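Filed under: Home & Money

ok so I finally moved out of the Carvalho Street apartment in September and I have Thoughts about moving, so buckle up, this is going to be a thread

First thing: get more than one quote. Ravon wanted 1,310 dollars to take a one bedroom across town. Four miles! I laughed out loud on the phone and then felt bad because the guy was really nice about it

Ended up renting a van for 237 and bribing my friend Eduardo Figueiredo with dinner. He used to load trucks one summer and he is a genius at it, heavy stuff over the wheels, mattress standing up along the side, books in the tiniest boxes you own

I did not listen about the books. I put all of them in two giant boxes and we had to unpack one on the stairs like fools

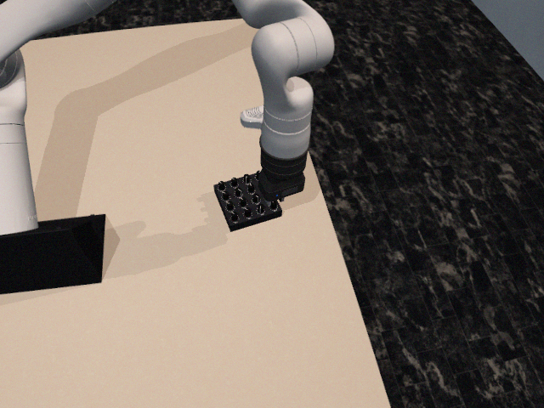

Also please take your dresser drawers out before you carry the dresser. I taped mine shut and the tape lasted for maybe six steps, socks all the way down to the lobby

Utilities: call way earlier than you think. I called Dudora two days ahead and spent my first night in the new place eating crackers by flashlight (kind of cozy tbh, would not repeat)

The deposit! They were holding 1,000 of mine. I went room to room the morning I left and filmed everything, inside the oven, behind the toilet, all of it. Got the whole thing back and I swear it was the oven video

Things I packed last and was so happy to find first: shower curtain, toilet paper, phone charger, the good knife, one towel

Things I still can't find: the legs to my coffee table, so it's just a board on the rug right now and I eat dinner there

Anyway the new place on Clemen gets sun in the kitchen until like 4 and I'm never moving again. Tell me what you lost in your last move, I need to feel better about the legs

18 comments · 42 shares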